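Wullosbridge Strategy Players
Posted Sep 4, 2019 by Tiburcio Tlapale
Filed under: Club News, Minutes, Mods & Maps

Minutes of the Grallov mod meeting

Present: Tiburcio Tlapale (taking notes, as usual, so blame me for the length), both map people, the three who do scripting, our sound person, and a good handful of regular testers. Apologies came in from the campaign writer, who had a cold and sent a long and very kind email that I have worked into the notes where it belongs.

1. Last meeting

The minutes from June were read and accepted, after a small correction. I had written that the river crossing at Lozano would be removed from the map, when what was agreed was that the bridge would be removed and the ford would stay. Sorry to everyone who spent the summer thinking they'd lost their favorite place for an ambush! The ford is there and it is staying there.

2. Where the build stands

Build 48 has been out to testers since the last meeting, and the general feeling was very warm. People like the slower opening, where you ride around Olterell with a handful of farmhands and nobody important will talk to you, and several said it was the first time they had bothered to learn the names of the villages. The save problem from the last build has not shown up again for anyone in the room. We agreed to leave it on the list for one more round anyway, as it was a nasty one and it did go quiet once before.

Build 50 will be the next one to go out. There isn't going to be a 49 for testers, as that number got used up on the night the cavalry all spawned facing backward, and we would like to let it rest. Build 51 is penciled in for the new siege scripts if they're ready, and if they aren't, it will be a plain bug fix build and we will all be grown-ups about it.

3. Sieges

This took up most of the evening. The trouble, for anyone who missed the forum thread, is that the computer lords in Grallov will march an army across the whole map to besiege a castle, sit down outside it for a day, and then wander off because somebody stole a cow. It was funny for the first few weeks. It is less so when you're inside the castle having spent all your money on archers.

The scripting side explained that a lord checks his list of worries every morning and goes to whichever is worst, and that a raided village scores higher than it should. One suggestion was to lower the village score across the board. Others felt this would make raiding pointless, and raiding is how most of us get through the first hour, so there was a fair bit of back and forth (friendly, and with a break in the middle for the lemon cake, thank you to whoever brought it). In the end we agreed that a lord who has already begun a siege should get a stubbornness bonus that grows each day he stays. This keeps raiding useful but means you can't pull a whole army off a wall with one cow.

The campaign writer's email asked that Lozano be left out of the new rule, as the story there depends on the siege being lifted at the right moment. Agreed without any argument.

4. Troop trees

We currently have 19 upgrade paths and the testers' view was that a few of them end in very much the same soldier with a different hat. The hill spearman and the marsh spearman came up more than once. There was real affection for both, so they will not be merged for the time being. What we'll try instead is giving the marsh fellow a shorter spear and better footing in water, and seeing if people start choosing him on purpose.

Horse prices were raised again. They are too low. Everyone agrees they're too low, and everyone also has a stable full of horses, so you can see how it goes. Prices go up by a quarter in build 50.

5. Sound

We listened to the new tavern music on the laptop speakers, which did it no favors, but it is lovely work all the same, with a fiddle tune for Olterell and a slower one for the coast. The only request was for a longer gap before it loops. The sword clangs are a little sharp on headphones and will be softened.

6. Map icons and colors 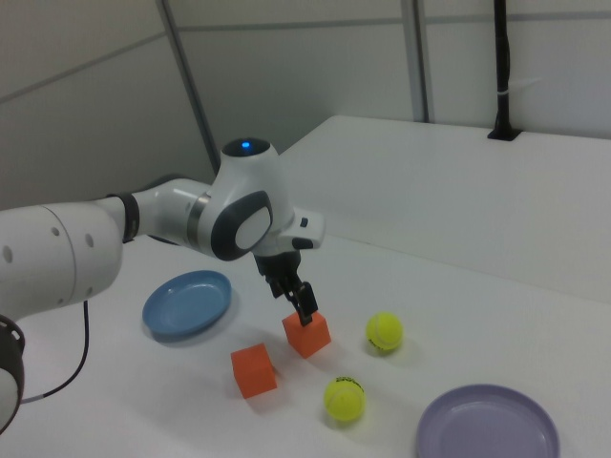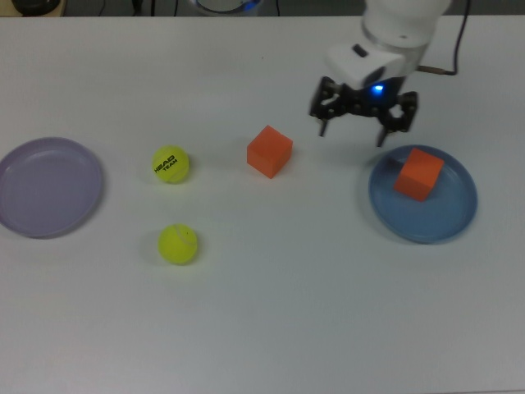
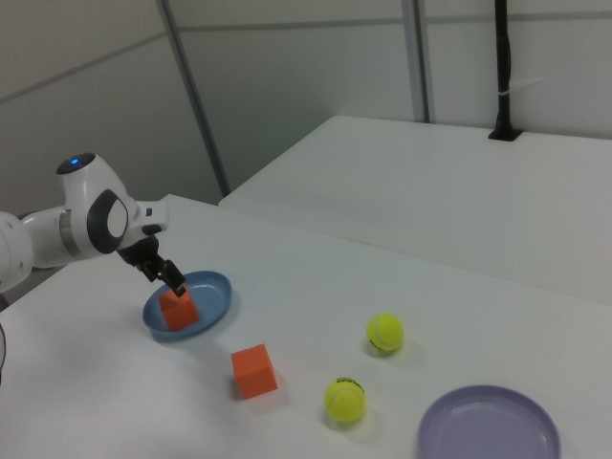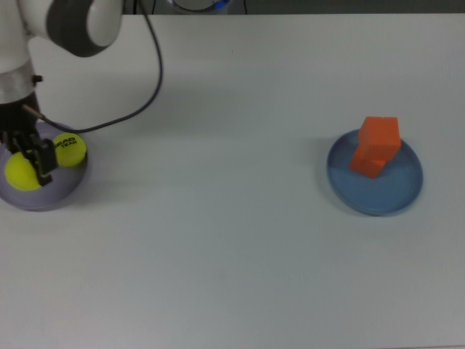

The campaign map icons have been a sore point since the snow region went in, because the pale town markers vanish against the pale ground and you can ride right past a market with a full load of salt. One of the map people had tried outlines, which helped up close but turned to mush when you zoomed out. The talk then went to plain flat color, and the orange cube sitting in the blue plate in the third picture was a handy reference for it, with the strong color inside and the cooler ring around it, all on a white surface. Towns will be tried that way, orange inside blue, with the yellow of the tennis balls in the second picture put down as a possible color for villages. Castles stay dark gray. One tester who has trouble telling some colors apart kindly offered to look over the icons before they go in, and we were very glad to accept. Shapes will differ too, so that no one has to depend on color alone.

7. Anything else

The manual is still describing a trading screen we took out a year ago. I said I would rewrite that chapter, and I will, though if somebody would like to draw the little diagram of the trade routes I'd be very grateful.

A question was asked about multiplayer. The answer is still no, with love.

To do before next time:
Siege stubbornness script, with Lozano left out: scripting
Marsh spearman changes and horse prices: scripting
Orange and blue town icons, yellow village icons: maps
Longer music gap and softer clangs: sound
Trading chapter of the manual: Tiburcio

Next meeting is in the same room, and please bring your own power strip if you have one, as we ran out of outlets again.

Contact the club | Copyright 2019 Wullosbridge Strategy Players | Back to top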